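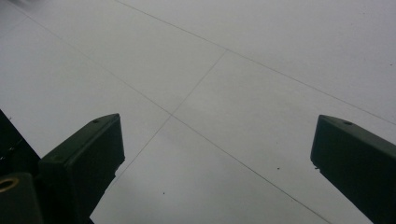

Packing job now includes "demonstration" shifts with hand grippers. What does this mean for the rest of us?

Asked March 9, 2026 in Workplace and Jobs
3 answers

I work at a returns center that handles phone accessories. We have 266 people on the floor across all shifts. In the fall the company signed up with a vendor called Kosura for a system that will sort small returned items into bins. Part of the deal is that people from our floor do demonstration shifts. You hold a gripper in each hand and do the same kind of sorting you would do with your fingers, things like a phone case into a bin, and it gets recorded. The arms are supposed to learn from that.

I have been asked to do two shifts a week starting in April. The pay is the same as my regular rate. The target is 100 good takes per shift. My questions are:

Is it normal for this to be the same pay?
Can they count my demonstration shifts against my regular pick rate?
Am I teaching a machine to do my job, and if so should I say no?

My supervisor says nobody will lose hours. I have that verbally only. There is no union here.

Answer 1 (accepted)

I did this for most of last year at a different company, same general setup with a different vendor. I can tell you how it went for us.

Pay: same rate at first. After a few months they added a small differential when people kept dropping out of the rotation. It is slower than regular work and harder on the wrists than it looks. You are holding the weight of the gripper the whole time, and the fingers only open and close, so you end up turning your whole forearm to do what your thumb would normally do. Ask for a break schedule before you start. We got ten minutes every hour and it was needed.

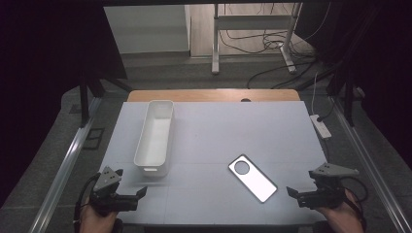

The items they start you on are easy. One bin, one thing to put in it, a clear table. Then it gets harder, with clear plastic sleeves and loose cables, and items stacked on each other. Flat things are the worst at the start. A phone case lying on a hard surface gives you very little to grab, and you have to come in low from the sides. My first week I got maybe a third of what they wanted. Do not let them hold you to 100 in your first few shifts. Ask what counts as a good take as well. On our project a dropped item followed by a clean recovery was kept, but it took a while before anyone told us that, and people were throwing those away and starting over.

Pick rate: get this in writing. Ours was averaged over the week including demonstration hours, so everybody who volunteered looked slow on paper. It was fixed after complaints but two people had already been written up.

As for the job itself, the arms took over one sorting line. The people on that line moved to inspection and to clearing jams. No one was laid off that I know of, but when people quit they were not replaced, and the night shift is smaller now. I liked inspection better. Some of the older packers did not, it is more screen time and less moving.

Whether to say no is up to you. When I turned down a rotation they just asked the next person.

Answer 2

Check your state's labor department site. In general an employer can change your duties at the same pay if you don't have a contract that says otherwise. A verbal promise about hours is very hard to enforce. Send your supervisor a short email that says "confirming what you told me, demonstration shifts will not reduce anyone's hours" and keep a copy of the reply at home.

Also ask whether the recordings include your face or voice and how long they are kept. Some states have rules on that.

Answer 3

We have the Grement system at my work and it jams constantly. I would not worry. They said two years ago it would do half the floor and it does one table.

Comment from the person who asked

Thank you. I sent the email. I also asked about the pick rate and was told it will be kept separate, and I am waiting to get that in writing. I did not know about the breaks so I will bring that up before April.

Was this page helpful? Yes / No
Related: Can my employer move me to a new station without notice?
Related: Wrist pain from scanning, what to report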